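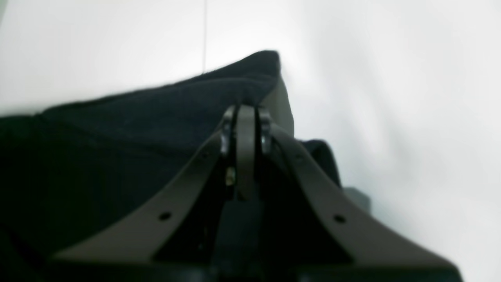 # Skumero gripper, second build

Work on the wrist and gripper of the Skumero arm, shared workshop, Hirstead. The arm itself is covered on its own page. These notes deal with everything forward of the last joint: finger arms, hinge, base, wrist camera and the wiring back to the elbow.

The first gripper used a parallel slide. It held blocks and tins well enough but jammed on lint once we moved to cloth. The second build uses hinged finger arms. Drawings are by Samer Rizk, with the assembly shared between Chelsea Oakley and Ruth Whiteley. The driver board and its software are both called Farina, and the notes use the one name for both.

## Finger arms

Flat strips, rounded along the edges, with one small hole in each arm. The left and right arms come from the same drawing, mirrored. Check them against each other on a flat surface before fitting; a twist too slight to see will show up as a gap at the tips.

The edges were rounded after the first trials with knitwear. A square edge picks up loops of yarn and holds on to them when the arm backs off.

## Central plate

Upright between the two arms, rounded at the top. It keeps the arms apart at the hinge and stops cloth from being drawn down into the works. The earlier plate had a flat top with two corners, and both corners caught.

Ruth wants the next one slightly taller. Samer would like to leave it alone until the brackets have been settled. The drawing has been left as it is.

## Pivot brackets

Metal, one on each side of the central plate. Fit the left bracket first and leave it slack, fit the right, then tighten in turns. If one side is done up fully before the other, the hinge sits crooked and the arms no longer close on the centre line.

A drop of thread lock goes on each screw once the hinge has been cycled by hand. Do not use the strong grade. The first set had to be drilled out.

## Base

The servo sits in the base under the arms. Its horn must be centred with power on before the linkage is attached. Chelsea has put a pencil mark on the horn for this, and the mark should be renewed if the horn is changed.

Heat is the main limit here. Holding a thick garment keeps the servo near stall, so Farina now backs the current off after 5 seconds and raises it again only if the arms start to open. Nothing has slipped in bench trials with fleece. A heavy wet towel has not been tried.

## Wrist camera

Mounted behind the gripper and looking along it, with the hinge low in view. This gives up a good part of the picture to our own hardware. The gain is that the hinge stays in a known place, and a bent bracket or a slipped mount can be picked up by comparing new footage with old.

Focus is fixed and was set for the hinge. Anything well beyond the tips is soft. For finding the top of a fold this has been enough; for reading a care label it has not.

Exposure is less satisfactory. With dark cloth against a white wall the camera tends to favour the wall, and the creases go to black. Locking the exposure helps, but the setting has to be chosen again when the light changes. Beryl Furnival has offered a roll of grey backing cloth and we intend to try it.

## Cable run

The servo lead and camera lead share a sleeve as far as the elbow, then separate. Leave a full loop at the wrist. The first run had no loop and the camera dropped out whenever the wrist turned past its midpoint, which took two evenings to trace to a connector that was merely being pulled.

Shirley Penrose re-made the ends with proper strain relief. The old lead is in the Tamgate box under the bench, labelled as faulty. Please do not put it back into use.

## Cycle test

The hinge was run open and closed for 3000 cycles without load. Play at the tips had grown very slightly by the end, all of it on the right-hand side, and was taken up by nipping the bracket screw. No cracking was found at the holes in the arms, where we had expected it.

The loaded test is to be shorter: 40 grips on a folded jumper, then strip the hinge and look at the bearing faces. It will be run in May if the bench is free in the evenings.

## Cloth approach

The current routine comes in low, brings the hinge up to the fold and closes slowly. Dark fleece is the usual test piece. It bunches into a mound that keeps its shape between attempts, so a failed grip can be repeated from nearly the same starting point.

Thin cotton is harder. It lies flat, and the arms pass over it unless the approach is started lower than the present base allows. A shallower base has been sketched. It would mean turning the servo on its side and re-routing the lead, and nobody has yet agreed to do the bracket.

## Parts and settings to keep

- Horn centred under power, linkage off
- Bracket screws tightened in turns, medium thread lock
- Hold time before current reduction: 5 seconds
- Camera focus locked at the hinge
- Exposure locked by hand at the start of each session
- Wrist loop left free of cable ties

The drawings are in the Skumero folder on the workshop machine, under the second gripper. The file marked "old slide" belongs to the first build and its hole spacing does not match. Changes to the finger arms should go to Samer before anything is cut, and changes to Farina should be noted in the bench book with the time and the initials of whoever made them.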